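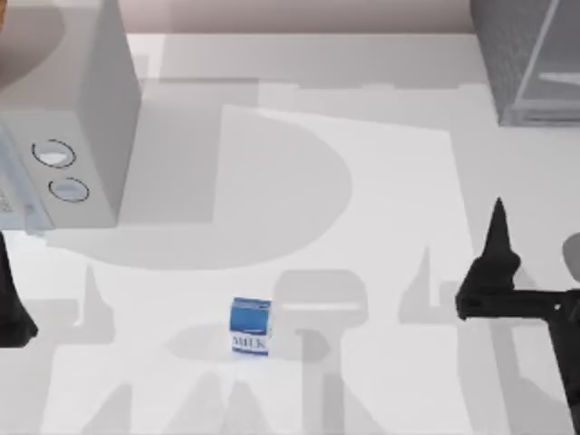
*Milk carton task, simulated kitchen, both arms in view.*

## Tips for recording kitchen demonstrations

- Put the carton down with clear table on every side. Move it a little between episodes and turn it now and then.
- Approach slowly and close the gripper once. Hesitant double grasps get copied by the policy.
- Keep the idle arm still. If it drifts, discard the episode.
- Vary the lamp position every 13 episodes - hard shadows are useful, but only if they change.
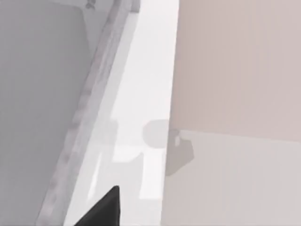
Check the close views before saving a batch. Large plain surfaces carry little information, so keep a wider view alongside them. Of the 273 episodes in the Hotach set, Sepehr Tabrizi rejected 74, mostly for late starts. Trim idle time at the start to 2 seconds and leave the end alone.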